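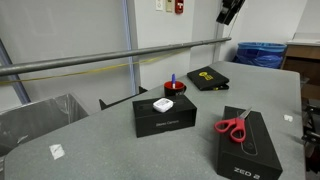 Clear desks save office workers time every day, according to Skovis, and the firm repeated the claim in March when it launched its paid "Empty Top" scheme for employers. Parkov, the office workers' advice service, has read the paper behind the scheme and is not persuaded.

## Parkov questions sums behind clear-desk scheme

The Skovis paper draws on 907 staff questionnaires, of which 884 were used. It does not say why the others were dropped. Staff were asked to guess how long they spent looking for things, first under the old rules and then under the new ones. Nothing was timed. The questionnaire went out at two offices, both of which had moved to new premises shortly before, with better lighting and more cupboards. Any of that might explain a cheerier set of answers.

Parkov also notes that the time spent packing away each evening and unpacking each morning appears nowhere in the sums.

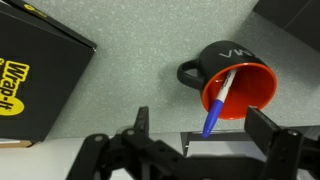
One reader of the Parkov newsletter wrote that her team now keeps everything in lockers on another floor, "so the desk is lovely and I'm never at it". Others were happier with the change, and Parkov accepts that shared desks need some rules. Whether those rules are worth a yearly fee is another matter.

Afridi, which fits out offices, has already begun quoting the Skovis figures in its own brochure. Parkov has asked both firms for the full answers and has so far received a leaflet.

Employers thinking of signing up are advised to ask what was measured, and to try a free version at one site first. Parkov's notes on the paper, titled *Jurness*, can be had on request from its press desk, open until 5 pm.
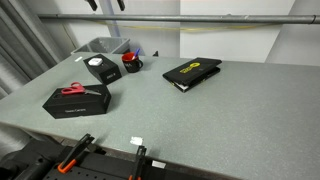

*Scissors and boxes on a speckled grey workbench. Picture free for press use.*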